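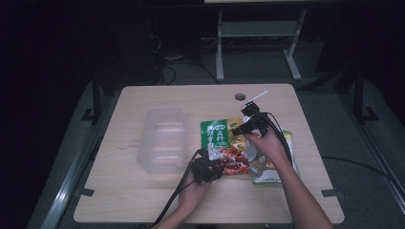
Snack bags on the table, green and yellow one in the middle

I spent most of October moving Gasbridge, a small inventory service, from synchronous database calls to async ones. The service takes stock updates from the Tevesberg warehouse client and writes them to a SQL database through Entity Framework Core. It worked fine until the client started sending updates in batches of 400.

The symptom was slow response under load with the CPU almost idle. Requests queued up and then all finished at once. That pattern usually means thread pool starvation, and the counters from dotnet-counters agreed: the queue length went up and the thread count crept along behind it.

The cause was in a helper class I wrote years ago. It called an async method and then read .Result on the returned task. Each call held a pool thread while it waited for the database. With a handful of users you never notice. With a full batch you run out of threads, and the pool adds new ones slowly.
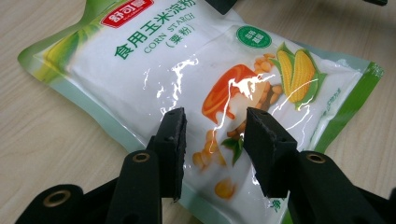 The fix is dull. Every method from the controller down to the query has to return a Task and be awaited. I started at the bottom, changed ToList to ToListAsync and SaveChanges to SaveChangesAsync, and let the compiler errors lead me upward. There were 70 call sites. Most took a minute each.

Two things needed more care. First, a DbContext can't run two operations at the same time, so my attempt to speed up the batch with Task.WhenAll threw an InvalidOperationException on the first run. I went back to a plain loop with one save at the end. Second, a lock statement can't contain an await. I had one around the Fladen cache and replaced it with a SemaphoreSlim – remember to release it in a finally block.

I also passed the CancellationToken all the way down. The old code kept working on requests the client had dropped, and that was part of the queue.

After the change, a full batch finishes in 605 milliseconds on the test machine. Before, it could take up to 7 seconds. Thread count stays flat.

The Stoyanova import job still uses the old helper. It runs alone at night, so I have left it as it is and marked the helper obsolete.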